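Gunville gripper comparison

The Gunville gripper comparison is a series of bench and floor trials in which several robot hands are fitted to the same type of arm and given the same set of small tasks. It is organised by Vosilell, a small testing workshop, and takes its name from the town of Gunville, where the first trials were held. The results are published as plain tables with short notes, and are used mostly by laboratories and schools that want to choose a hand before they buy an arm.

Background

Before the comparison began, most users of small arms relied on the figures given by the maker of each hand. These figures were difficult to compare. One maker measured grip force at the fingertip, another at the middle of the finger, and a third gave only the weight of the heaviest object that the hand had lifted. The speed of closing was sometimes measured with the fingers empty and sometimes with an object between them.

Vosilell proposed a simple method in which all hands are mounted in the same way, driven by the same controller and tested by the same people. The first edition compared 4 hands. The second edition added hands with jointed fingers, which needed changes in the method, as their fingers can bend around an object and do not only press on it from two sides.

Equipment

The controller used in all editions is the Droston, a box with its own power supply and a stop button on a long lead. It was chosen for the reason that it records the current of each motor together with the time, so that a grasp can be studied afterwards without guessing when the fingers first met the object. Its weak point is the connector for the hand, which must be pushed in fully and then turned. Several lost runs in the first edition were caused by a connector that was pushed in but not turned.

A small camera is carried at the wrist. Its view includes part of the hand, and this is intended: a camera that sees the fingers and the object together is more useful for grasping than one that sees the object only. The disadvantage is that a large hand hides much of the working area. In the notes to the second edition, it is written that a wide hand "must be driven partly by memory", and that a second camera on a stand should be added if the budget allows it.

Types of hand

The hands are divided into three groups. Parallel grippers have two flat fingers which move towards each other in a straight line. They are cheap, easy to control and quick to repair. Soft grippers have fingers of a flexible material, and they are gentle with fruit and paper cups but slow to let go. Jointed hands have fingers with two or more segments joined by pivots, and they come nearest to the human hand in shape.

The jointed hands gave the most varied results. On round objects they held better than the parallel grippers, above all when the object was not exactly in the centre. On thin objects lying flat they did worse. A curved fingertip can pass under the edge of a key or a card, but it can also push the object away, and the operator must approach slowly and at a low angle.
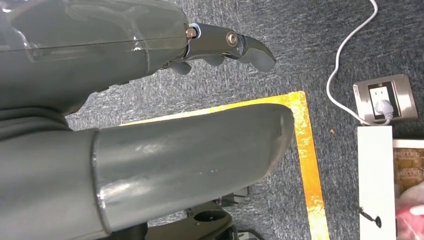 How is a fair result obtained when the hands are so different in size?

Each hand is allowed its own starting height and its own approach angle, which are written down before the first attempt and are not changed afterwards. The object, its position and the time limit stay the same for all hands.

Method

A full test has 18 tasks, each of which is attempted 6 times. The tasks begin with simple lifting of a block and a ball, and continue with turning a knob, pulling a cord, picking up a coin and placing a peg in a hole. An attempt counts as a success only if the object is lifted, moved and put down in the marked area within the time limit. An object that is dropped inside the area is counted as a failure.

Before each test the arm is moved through its whole range without an object, and the screws of the hand are checked with a hand tool. The zero position of the fingers is then set again. This last step is often forgotten by new operators, and the effect is difficult to see at first, as the hand still closes but with less force than it should.

Results

At the end of the second edition the tables held 3069 recorded attempts, including practice runs, which are marked separately. Parallel grippers had the best total score, mainly because they seldom failed the easy tasks. Jointed hands were first in knob turning and in holding round objects. Soft grippers were never first in a task with a time limit, but they damaged the fewest objects.

The wrist camera changed the order less than was expected. It helped the operators with the coin and the peg, and made almost no difference for the block.

Criticism and later work

The most serious criticism of the comparison was made by the Tesfamariam laboratory, which repeated part of the test with its own arm. It found the same order for the parallel grippers, but a different order for the jointed hands. In its opinion the difference came from the operators, who had more practice with such hands. Vosilell accepted this remark, and since then each operator has had to complete a training period with every hand before the results are counted.

A second complaint concerns wear. The hands are tested when new, and a table of new hands says little to a user who will keep one for several years. A long test was started in June, in which one hand from each group opens and closes without load for most of the day and is measured again at fixed intervals. The results of this test have not been published.

See also: Robot hand; Wrist camera; Droston controller; Grasp planning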